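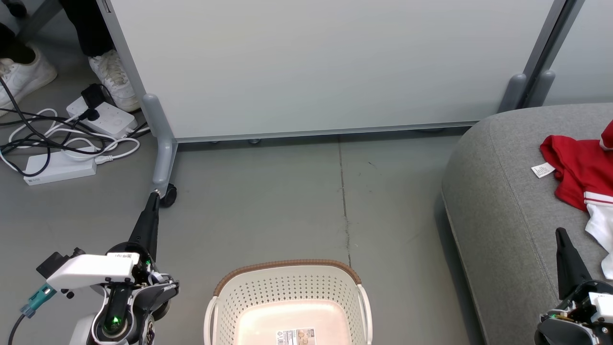
Arbeitsplatz für die Wäscheaufgabe einrichten und freigeben

Stand: 21. November 2018

Diese Anleitung gilt für alle Plätze, an denen ein zweiarmiger Roboter Kleidungsstücke aufnimmt und in einen Korb legt. Sie ersetzt das alte Merkblatt aus Kustside, das nur für den einarmigen Aufbau geschrieben war. Wer an beiden Standorten arbeitet, richtet sich ab sofort nach dieser Fassung. Die Risikobeurteilung für den jeweiligen Platz bleibt davon unberührt und muss vorliegen, bevor jemand die Antriebe einschaltet.

1. Bereich abgrenzen

Die Stellwände kommen zuerst. Sie trennen den Arbeitsraum der Arme von den Schreibtischen und stehen so, dass kein Arm sie bei voller Streckung berührt. Rollen feststellen, danach einmal kräftig gegen den Pfosten drücken. Bewegt sich die Wand, ist sie nicht festgestellt.

Eine Stellwand ist ein Sichtschutz und eine Erinnerung, aber keine trennende Schutzeinrichtung. Sie hält einen Arm nicht auf und ersetzt weder die Geschwindigkeitsbegrenzung noch den Not-Halt. Wer hinter der Wand sitzt, muss trotzdem wissen, ob der Roboter gerade freigegeben ist. Das wird vor jedem Start laut angesagt und von allen im Bereich bestätigt.

2. Boden und Leitungen

Steckdosenleisten, Netzteile und Kabel gehören auf die Schreibtischseite. Auf der Roboterseite liegt nichts auf dem Boden, was nicht zur Aufgabe gehört. Lässt sich eine Leitung nicht anders führen, kommt eine Kabelbrücke darüber.

Zu prüfen ist vor Schichtbeginn:

Kein Kabel unter einer Rolle oder einem Standfuß eingeklemmt.
Keine Schlaufe in der Spur, auf der sich die Basis bewegt.
Stecker sitzen fest, keine Leiste hängt an einer zweiten Leiste.
Kabel an den Handgelenken haben Spiel, auch bei gedrehtem Gelenk.

Der letzte Punkt wird gern übersehen. Das Gelenk von Hand einmal in beide Endlagen drehen und dabei auf den Stecker schauen, nicht auf den Greifer.

3. Korb und Ablage

Der Korb steht auf dem Boden neben der Ablage, mit der Längsseite parallel zur Basis. Seine Position wird mit Klebeband markiert. Körbe mit Grifföffnungen und gelochten Seiten sind zulässig, allerdings dürfen die Fingerspitzen in keiner geplanten Bewegung tiefer als der Rand an der Außenseite vorbeifahren. Ein Finger, der sich in einer Öffnung verhakt, zieht den Korb mit, und die Kraftüberwachung spricht bei einem leeren Korb oft erst spät an.

Die Ablage muss gepolstert oder zumindest stumpf sein. Auf glatten Platten rutscht der Stoff weg, und der Greifer drückt beim zweiten Versuch meist fester auf die Fläche als beim ersten.

4. Auswahl der Kleidungsstücke

Zulässig sind weiche Stücke ohne harte Teile: Trikots, Pullover, Shirts. Reißverschlüsse aus Metall, Gürtel und Kordeln mit Knoten bleiben draußen. Pflegeetiketten dürfen am Stück bleiben, sie haben bisher keine Probleme gemacht. Taschen leeren.

Helle und dunkle Stücke mischen, wenn die Bildverarbeitung mitläuft. Liegen mehrere Teile derselben Farbe beieinander, erkennt das System sie leicht als ein einziges. Für die ersten Läufe eines neuen Platzes deshalb mit zwei deutlich verschiedenen Farben beginnen und ähnliche Farben erst danach zulassen.

5. Greifen und anheben

Schließkraft auf die niedrigste Stufe stellen, bei der der Stoff hält. Dann anheben und eine Pause einlegen, bevor der Arm seitlich fährt. In dieser Pause prüft die Aufsicht drei Dinge: ob nur ein Stück gegriffen wurde, ob der Stoff frei hängt und ob er das Kamerafeld am Handgelenk so weit verdeckt, dass der Korb nicht mehr zu sehen ist.

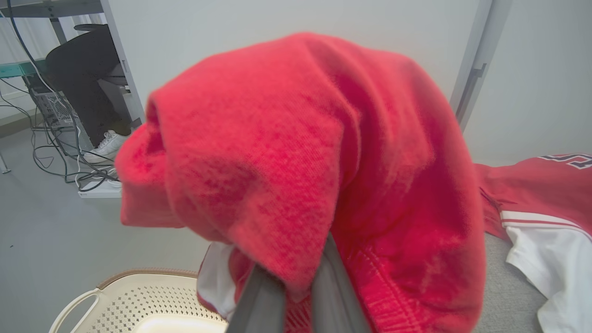 Zu diesem Schritt schrieb uns Pitemero, die Pause sei bei dickem Stoff zu kurz bemessen. Ein Fleecepullover schwinge nach dem Anheben noch nach, und wer sofort weiterfahre, schlage damit leicht gegen die Ablage. Man lasse dort 3,000 Millisekunden verstreichen und habe den Wert fest in den Ablauf eingetragen.

Wir haben das übernommen. Für dünne Stoffe gelten weiter 2 Sekunden, für Fleece und alles Gefütterte der längere Wert. Im Parameterblatt steht er mit Komma als Tausendertrennung, also 3,000, weil die Steuerung das Blatt in dieser Form einliest. Bitte nicht in die deutsche Schreibweise ändern.

Ist unklar, ob ein zweites Stück mitgegriffen wurde, wird abgelegt und neu gegriffen. Nicht mit der Hand nachhelfen, solange die Antriebe freigegeben sind – auch nicht, um nur einen Ärmel aus dem Weg zu ziehen.

6. Eingreifen von Hand

Reihenfolge einhalten:

Halt ansagen.
Freigabe wegnehmen und die Statusanzeige am Bedienpult ablesen.
Warten, bis beide Arme stillstehen.
Erst dann in den Bereich greifen.

Die Leuchten an den Gelenken reichen als Nachweis nicht aus. Welche Farbe welchen Zustand bedeutet, hängt vom Softwarestand ab und ist zwischen Jallbridge und Kustside nicht einheitlich. Maßgeblich ist allein die Anzeige am Pult.

7. Protokoll

Jeder Lauf bekommt eine Zeile: Platz, Softwarestand, Kleidungsstücke, Schließkraft, Abbrüche mit Grund. Ein Abbruch durch die Aufsicht ist kein Fehler und wird auch nicht so gezählt. Vorlage ist Formblatt 46 aus dem Projekt Halás, die Spalte für den Korbwechsel kann leer bleiben.

Nach 4,000 Greifzyklen werden die Fingerbeläge getauscht, auch wenn sie noch gut aussehen. Der Zählerstand steht im Wartungsmenü unter dem jeweiligen Arm. Linken und rechten Greifer getrennt eintragen.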